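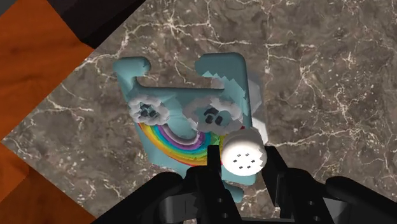
Hi all, and thanks Ashraf for getting the benchtop thread going again, I'd been meaning to chime in for weeks! We lived with a dark marble counter for most of our marriage (the last owners' taste, I'd never have had the nerve) and I've got opinions. It looks gorgeous with something pale sitting on it, like the light blue piece on the dark marble there, and that's half the trouble, you fall for the colour in the showroom and forget you'll be slicing lemons on it. Ours had a dull ring near the sink from a tub of vinegar slaw, and I never got it out. Tried the poultice, tried the powder, tried the bloke from Storkell who charged us 300 dollars and left it a slightly different sort of dull.

Ashraf Hajji wrote:
> We've finally got quotes back for the kitchen and I'm more
> confused than when I started. Medwood want to do the lot in
> timber, oiled, and reckon we'd need to redo it twice a year.
> El Fassi can do a dark stone but the slab has to be cut in two
> to get around our corner, so there'd be a join right where we
> roll out dough. Has anyone lived with a join? Does it catch
> crumbs? My mum says it will and she's usually right.
>
> Also the bench is staying at the old height unless someone
> talks me out of it.

On the join, your mum's right, but it's not the end of the world. My sister has one and she runs an old toothbrush down it when she does the stove. What I'd ask El Fassi is whether they colour the filler on site or bring it already mixed, as hers was done from a tub and it's gone a sort of mushroom grey next to the stone. You notice it every time you put the kettle on.

Timber I love, but twice a year is optimistic if you've got kids. We've got oiled timber now, on the little bench beside the fridge, and I do it whenever water stops beading, more like every couple of months in winter. It's a nice job with the radio on! Stinks the place out though, so open a window and don't do it the night before visitors. And keep the oily rags out of the bin, lay them flat outside till they've gone stiff.

Height: please, please raise it. You're both tall. We went up 48 mm when we redid ours in October and my back has been a different animal since. The only hassle was the dishwasher, which then had a gap over it, and Pekska sold us a filler strip that was the wrong white and took three phone calls to swap.

Does anybody still have the name of the fellow who did the splashback tiles out past the showgrounds? I had his number on the back of an envelope and I've gone and recycled it.

Cheers, and Ashraf, post the quotes if you don't mind us all being nosy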